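7 Comparing fingers and jaw sets on the hand-held gripper

Use this section once both grippers have been paired with the recorder (Section 5) and the Menari software shows a live picture from each one. It explains how to compare two finger sets on the Giston hand-held gripper using cloth. Cloth shows up differences that blocks and cups hide, so start with it even if your own work will mostly be with hard parts.

7.1 What you need

Two Giston hand-held grippers, charged
The finger sets you want to compare (Gape flat fingers are supplied, Cukoston fingers are sold separately)
A terry towel or a similar looped cloth
A smooth, thin cloth
A table and a chair with a fabric back
A printed copy of the score sheet at the end of this manual

7.2 Before you start

1. Switch off both grippers and wait for the status lamp to go out.

2. Fit the first finger set. Push each finger in until the catch clicks, then pull it gently to check that it has seated.

3. Squeeze the trigger fully and let go. The fingers must close and open without touching the edge of the housing. If they rub, take them out and fit them again.

4. Wipe the camera lens with a dry lens cloth. Do not use spray cleaner.

5. Check that the marker on top of the gripper is clean and firmly fixed. A marker that rocks will give a wrong position for the whole session.

6. Switch on, open Menari and choose New comparison. Type the name of the finger set in the first box. Use the same spelling every time, as the software treats "Gape flat" and "Gape-flat" as two different sets.

CAUTION: Keep your own fingers clear of the jaws when the trigger is squeezed. The spring is strong enough to pinch.

7.3 Picking up from a table

1. Drop the towel on the table from a low height and leave it as it falls.

2. Press Record.

3. Bring the gripper down from above, close on the highest fold and lift the towel clear of the table.

4. Hold it still for 3 seconds, then put it down and release.

5. Press Stop and mark the attempt Held, Slipped or Missed.

6. Do 4 attempts with the towel and the same number with the thin cloth.

Note: a towel hanging from the jaws can cover a good part of the camera view. This is normal and the position record does not depend on it. If the view is covered for most of an attempt, grip nearer the edge of the cloth next time.

7.4 Working against a chair back

This test is harder. The surface gives way when you press on it, and loose cloth tends to catch on the upholstery.

1. Turn the chair so that its back faces the open part of the room.

2. Grip the cloth by one corner or fold and press it lightly against the chair back.

3. Draw it slowly across the fabric, then release.

4. Grip it again without using your free hand.

5. Mark the attempt as before.

Keep the marker facing outwards as you lean in. Operators often turn the wrist towards the body at this point and the position is lost - Menari shows a yellow bar when this happens. Step to one side and carry on. There is no need to restart the recording unless the bar turns red.

7.5 Changing over

Repeat 7.3 and 7.4 with the second finger set. Use the same cloths and the same operator. If two people are recording at once, each should stay with one gripper throughout and swap finger sets, not grippers. 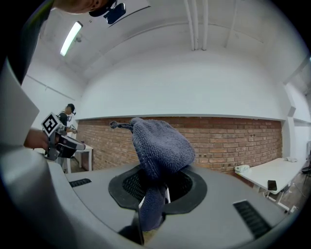
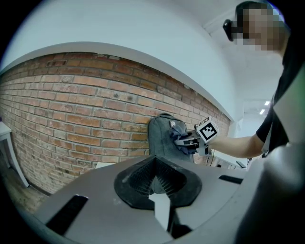
Figure 7-1. Cloth handling with the hand-held gripper, views from the gripper camera. The chair-back test is in the second view.

7.6 Reading the results

Open the Compare tab. A set passes for a given cloth if 95 per cent or more of attempts across all sessions are marked Held. One session is too short to judge by, so wait until you have several before ordering more fingers.

Replace the finger pads after 2500 closures. The counter is under Tools, and must be set back to zero by hand when new pads are fitted.

If the two sets score the same, look at the time per attempt in the last column.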